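The tray bake is back, and Wistville can't get enough of it

By four o'clock on a Monday in July, the line outside Fairweather reaches the shoe repair shop. People have brought hats, folding stools and, in one case, a whole watermelon to share. They are waiting for cake. Plain, flat, cut-in-squares cake, the kind your aunt brought to every school fair, and I have never been so happy to stand in the sun.

Kirsty Rewi opened the bakery after years of making wedding cakes, and she still laughs about how little she misses them. "I spent whole nights piping roses that people scraped off with a fork," she says. "With a tray bake you get right to the good part."

The good part changes every week. On my visit it was a lemon and oat square with a crackly sugar top (I ate two, then bought another for the train), and beside it a dark ginger slab so sticky it came with its own napkin. There was also a plum one. I'm still thinking about the plum one. 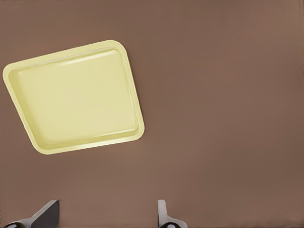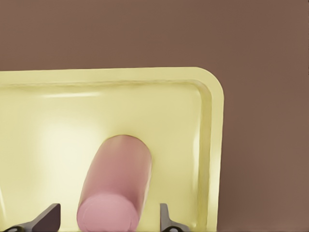
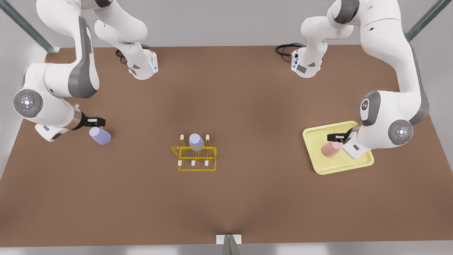 Rewi's ginger slab started with a recipe card from her grandmother, who measured everything in teacups and wrote "bake until it smells right." It took 20 tries to work out which teacup. The trick, she says, is to warm the syrup gently and let the batter sit for 25 minutes before it goes into the oven — a step she skipped for years and now swears by. The cake keeps for days, and the edges get better and better.

Ah yes, the edges! Everyone in line has a view. Corey Henare, who drives over from Firar most weeks, is a corner man and will happily wait for the next batch if the corners are gone. The two women behind him only want middles. They've all become friends, as you might expect, and trade pieces on the bench outside.

Henare has started baking at home, too. His first coconut slice sank, his second stuck, and his third went to work with him and was gone before lunch. He has advice for beginners: line the pan with more paper than you think you need, leave the ends hanging over, and lift the whole thing out before you cut it. Use a long knife and wipe it between cuts.

The craze is spreading. Jusesia, down the coast, held its first tray bake supper this spring and sold 1,000 squares in one evening, and Rewi has been asked to judge the next one. She's said yes, on the condition that she can enter the ginger slab as well. They're still arguing about that.

Fairweather opens at 4 and closes when the last square is gone. Bring cash, and get there early if you want a corner.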